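Home Explainers Ask Us For Grown-Ups Contact

What Is a Protest March?

Last updated: February 29, 2020

Have you ever seen a big crowd walking down the middle of a street, waving signs and singing? It can look like a parade, but there's usually no candy and no marching band (well, sometimes there's a band!). It might have been a protest march, and marches are one of the most exciting ways ordinary people tell their leaders what they think.

A protest is when people get together in public to say, "We don't agree with this, and we want it to change." You can protest by standing still, sitting down, singing, staying silent, or banging on a pot with a spoon. When the people walk from one place to another, it's a march.

A march that started with a bus

Let's look at one from right here in Bravinthorpe. In January the town said it was going to stop the bus to Sikodthorpe. Lots of people took that bus every day! Kids rode it to school, and grandparents rode it to the clinic. Without it, you had to walk the hill road, and the hill road is long and steep and very muddy in winter.

So people made a plan. They wrote a petition first, which is a letter that many people sign to show they agree with it. The petition got 919 names. Then they carried it to the town hall, all together, on foot. The organizers counted 651 marchers at the start, and more joined in along the way - some of them still in their slippers!

The youngest people at the front held a banner painted on an old bedsheet. It said "WE NEED OUR BUS" and the second E was a bit squashed, because they ran out of sheet. It was wonderful.

Do you have to ask first?

That depends where you live. In many towns, the people planning a march tell the city or the police which streets they want to use, so that cars can be sent another way. In some places they have to get a permit, a piece of paper that says yes, you may. Some protesters think nobody should need permission to speak up, and they march without one. People have argued about this for a very long time, and you can argue about it too. Try it at dinner!

Why are marches so loud?

Because being heard is the whole idea! Marchers use chants, which are short sentences everyone can shout together. A good chant has a beat you can walk to. Fares Salameh, who led the chanting in Bravinthorpe, tried 13 different ones in his kitchen before he picked his favorite: "Up the hill and down the hill, we want the bus and always will!" Say it while you stomp. See how it works? 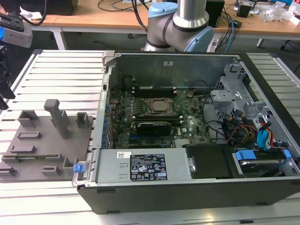 Drums help too. So do whistles, cowbells and cookie tins. Some marches do the opposite and stay completely silent, and a silent crowd of 1,000 people can give you goosebumps.

Does it work?

Sometimes quickly, sometimes slowly, and sometimes it doesn't. In Bravinthorpe the town agreed to keep the morning bus, but the evening one is still gone, so people are planning another march. Many big changes in history, like women getting the vote, took years and years of marching, writing, and meeting - and plenty of sore feet.

Can kids go?

Yes, lots do! Go with a grown-up you trust, wear comfy shoes, bring water and a snack, and agree on a meeting spot in case you get separated. If it gets too crowded or too noisy for you, it's fine to go home early. You can also help by painting signs.

Words to know

Petition: a letter asking for something, signed by many people.
Permit: official permission to do something.
Chant: words a crowd says together, over and over.

Comments

Idel: I was on the banner!! I painted the squashed E. Sorry.

Du: My class made up our own chant about longer recess. Our teacher said she would think about it.

Gran in Sikodthorpe: Please tell them about the evening bus again. I am still walking up that hill.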